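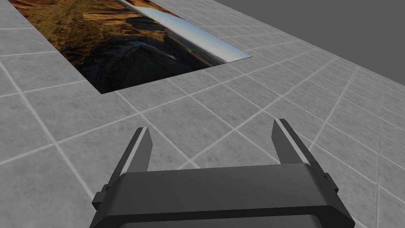 Print this page | E-mail this page

Whitfield Gripper Practice Guide, reviewed by Usha Pillai

I've had the Whitfield guide on my desk since May, and oh, how I've grown fond of it! It's 56 pages on running a parallel gripper sensibly, first in simulation and then on the real arm, and it reads as if a patient friend wrote it (one who has pinched a finger or two).

The best chapter covers the checks before a first close: jaw opening, approach height, speed limit, and who holds the stop button. My colleague Ovidiu Coman grumbled about signing a sheet for simulated runs too, but he does it now, and our logs are so much easier to follow.

I do wish the force limits weren't buried in an appendix, and at $19 an index would have been nice. Still, I'd happily buy it again, and I've lent my copy out 3 times already.

Contact us | Copyright Stembridge Reviews | Back to top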